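Wragg two-arm sorting bench, from Gotuser

We built the Wragg for the fiddly small-parts work that leaves good people with sore wrists by the middle of the afternoon. The two arms share one table and pass the repetitive picking between them, so your crew can get on with checking, packing and – dare we say it – a proper chat over coffee. Gemma Tapley's team at Onddale has run 2 benches since January, and all 4 of her sorters have moved up to inspection. 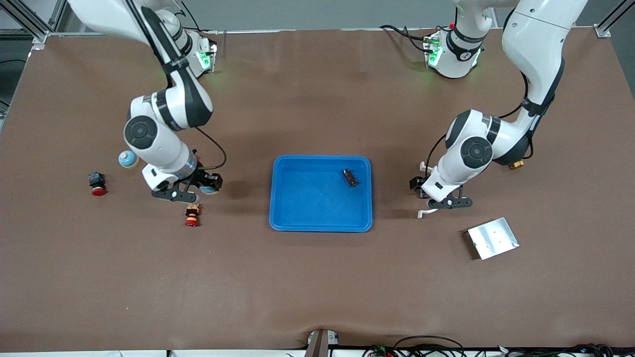 Wragg bench with blue parts tray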